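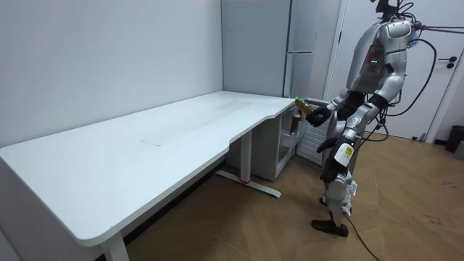 Subject: Re: [oldengines] Warnstead distributor - advance curve and vacuum can questions
Date: 22 Jan 2019

Replying below the quoted text. I trimmed the part about the tires.

> I have the Warnstead distributor out of the coupe and on the bench.
> The engine is the 1626 cc version of the Mondal four, bored from the
> original 1578 by a previous owner. It pulls fine at light throttle but
> pings on a long grade in third, and the idle wanders. Timing light
> shows the mark moving around by a few degrees at idle with the vacuum
> hose plugged. Initial is set to the book figure.
>
> Questions:
> Is the book figure still right for the bigger bore?
> Should the mark be steady at idle, or is some movement normal?
> The springs do not match each other. Is one of them wrong?
> The vacuum can will not hold when I suck on the hose. Does it matter
> if I just leave it disconnected?
>
> Also, has anyone used the Zostetti points set? The parts counter says
> it crosses over.

The bore change by itself does not call for a new initial setting. Going from 1578 to 1626 is a small increase, and the chamber shape stays the same. What it does change is compression, because the swept volume went up and the chamber volume did not, unless somebody also cut the head. If the head has been cut you will need to measure it. Look for the stamped boss at the rear corner on the manifold side. On an uncut head the boss stands clear of the gasket face. If the face runs into the boss, metal has been removed and you should cc the chambers before doing any more tuning.

The mark should be steady at idle with the hose plugged. A degree of scatter is normal with points. A few degrees is not. There are three usual causes on this distributor and I would check them in this order.

First, shaft side play. Hold the body in a vise with soft jaws, put an indicator on the cam and push the shaft both ways. If you can feel it by hand it is already too loose, and the dwell will change with it. The upper bushing wears before the lower one, on the side away from the points. New bushings are plain bronze and have to be reamed after they are pressed in. Soak them in oil overnight before fitting.

Second, weights lifting too early. If the light spring is weak or stretched, the weights start to move below idle speed and then hunt. This also gives you the wandering idle, since the engine speeds up as the spark moves forward, then slows, and so on. Drop the idle as low as the engine will run and look at the mark again. If it settles down, the spring is your problem.

Third, a worn breaker plate. With the vacuum can doing nothing, the plate is only held by the dead can's rod and its own friction. Rock it by hand. It should turn without tilting.

About the springs: they are supposed to be different. The light one controls the first part of the curve. The heavy one has an elongated loop and should be slack at rest, so that it does nothing until the weights are partway out. People see the slack loop and bend it tight, and after that the curve is far too slow. Check that yours has not been bent. The loop should have visible clearance on the post with the weights fully in.

The number on the advance cam is in distributor degrees. Double it for the crank. A cam stamped 17 gives 34 at the crank when it is all in, plus initial. That is too much for this engine on current pump gas and would account for the ping on the grade all by itself. I have seen the 17 cam in cars where the distributor was swapped from the Mondal van, which had lower compression and needed it. From the outside the two distributors look the same apart from the tag, and the tag screws are easy to move from one body to the other. So pull the plate and read the cam. Do not go by the tag.

If you do have the van cam, you can limit it with a bushing over the stop pin. Brass tube works. Open the slot back up if you go too far - it is easier to add advance than to find out you have too much of it under load.

The vacuum can: leaving it disconnected will not hurt the engine. You will lose some mileage at cruise and it may run a little warmer in traffic. Plug the hose at the carburetor end, or you have a leak that will confuse the idle even more. It does not cause ping at full throttle because there is no vacuum there to pull on it, so a dead can is a separate matter from your grade problem. Rebuilt cans are available from Mamatgate. The one I bought held vacuum but started to pull too soon, and I had to shim the return spring. Test it with a hand pump before it goes on the car, and write down where it starts and where it stops.

The Zostetti points fit. The rubbing block on mine was taller than the old one, so the gap had to be set from scratch and then again after it bedded in. Set dwell with a meter. A feeler gauge will lie to you on used points and it is not much better on new ones with side play in the shaft. Put a thin smear of cam grease on the block side only.

Order of work, then:

Bushings and plate
Read the cam number
Springs, checking the loop
Points and dwell
Initial timing with the hose plugged
Total timing at speed, hose still plugged
Vacuum can last

Write down total timing and the engine speed where it stops moving. Those two numbers are more use than the initial setting. I did mine last July and have the full curve on paper, before and after. I can scan it if the list accepts attachments again. Last time it stripped them.

One more item. You did not say which plugs are in it. If they are the hot range for town driving, go one step colder before you test on the grade again.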